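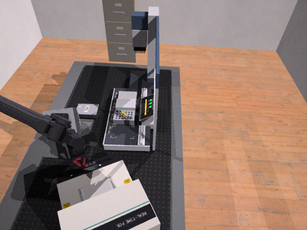
Ticket: arm stops short of the PCR plate, protective stop on approach
Opened by: Marama Bright, Tornham lab automation
Updated in May by Stijn Aerts
Reading time: 2 minutes

Status: workaround in place, root cause found (yes!)

Reported problem

In the simulated cell, the arm leaves the liquid handler fine and then throws a protective stop on its way to the real-time PCR machine. No plate pickup, no retry, the whole job just hangs. It started after I pulled in the new Justeck motion package. I ran the job overnight, 3,000 cycles, and 449 of them ended in the stop. The other 2,507 finished clean, and the rest never started, which I've put in a separate ticket.

Log line every time: "joint 4 torque limit, code 122".

Marama

Reply, Stijn, 9:40 a.m.

Great report, thank you, the cycle log saved me a whole morning! First guess was a bad grip position on the well plate. Moved the approach point up a little and ran it again. Same code.

Second guess was the PCR machine itself, as it sits at an angle to the bench. Checked its pose against the Siltilent layout file and they match. So leave that alone.

Reply, Stijn, 2:15 p.m.

Found it, and it's a fun one. The new package swapped the collision shape of the PCR housing for a simple box. The plate sits in a recess at the open rear, so with a plain box there is no recess at all. The arm is being asked to reach into something solid. When it comes in high it gets lucky, when it comes in low it pushes and the torque limit trips.

Workaround:
1. Stop the job and clear the stop.
2. In the cell file, set the PCR housing back to the detailed mesh.
3. Restart the planner. Reloading the cell is not enough, it keeps the old shape.
4. Run one cycle at low speed before you turn it loose.

Please don't raise the joint 4 limit to get past this. On the real Fukuda cell that limit protects people's hands.

Marama, 4:30 p.m.

Mesh is back, low speed cycle passed, full batch running now. So happy with this. Leaving open until Justeck sends a fix.

Recent tickets
Cycles that never start after overnight queue
Tip rack offset lost on restart
Planner keeps old cell file after reload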